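We use cookies to remember your list settings. Accept | Manage

Re: [ollunport-cooks] Reheating rice for a crowd

Nazma Dissanayake wrote:
> Has anyone reheated rice for the April lunch without it
> turning to glue? I have 13 people coming.

Hi Nazma! I do mine in 2 batches with a splash of water and a loose lid – never one giant bowl (the middle stays cold, ugh). Fluff it halfway with a fork, and save the Guzmán beans for last!
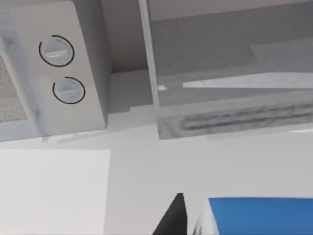
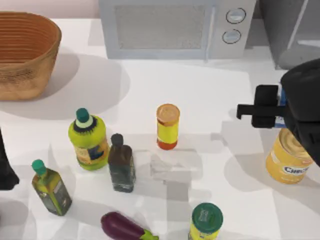 Two round knobs, one above the other, in both.

I go with roughly 200 grams of cooked rice each, and people still ask for more. Want my big lidded dish?

Recent in this list
- Tarkurum market hours
- Lentils that won't soften
- Pirix jar lids wanted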